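3.2 Plate geometry and placement of the pieces

Steaming plates sold for household pots differ more in their stamping than in their diameter. Of the 54 plates collected for the survey, 29 carried some form of raised relief, and the remainder were flat discs with a uniform field of holes. The relief serves two purposes. It stiffens a thin disc that would otherwise sag under load, and it lifts the food off the surface so that condensate can drain. How well it does the second depends on where the cook puts the food, a point on which the printed instructions were mostly silent.

Placement was recorded in 40 home kitchens between the first visit and the follow-up in December. Each household used its own pot and was asked to load the plate as it normally would. No guidance was given on spacing, lining or order.

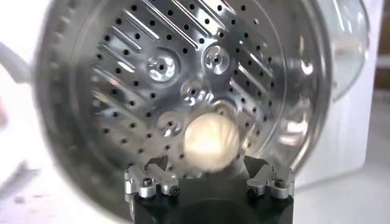
Figure 4. Perforated steamer plate with ribs and circular bosses, one round piece in place.

Contact area was the main variable of interest. A flat-bottomed bun on an unrelieved plate covers every hole beneath it, and steam has to travel around the piece to reach the upper surface. On a plate of the type in Figure 4, with two sets of ribs slanting in opposite directions and five bosses between them, the result varies with position. A piece set across the ribs leaves the rows of holes between them partly open. A piece set down on a boss rests on a narrow ring, and its weight is concentrated there. Soft doughs took a visible imprint from the ring in most of these cases, and two participants regarded the mark as a defect. Magaña and Ibarra report the same complaint for wheat doughs of higher hydration.

Cooks did not, on the whole, align pieces with the relief. The usual habit was to start near the middle and work outward, leaving a finger's width between neighbors – more for yeasted doughs, less for filled dumplings. Only the Nallberg households, where larger pots were common, tended to start at the rim. Lining the plate with paper or cabbage leaves removed the imprint but also closed most of the holes, and the added cooking time was not always allowed for.

Across the full set of 325 loadings, sticking was noted more often on flat plates than on ribbed ones. The difference was smaller when the plate had been oiled. We did not separate the effect of the finish from that of the relief – polished plates were more often the ribbed ones – and the comparison should be read with that limit in mind. Plate age was self-reported and is left out of the analysis. Section 3.3 treats water level and lid type.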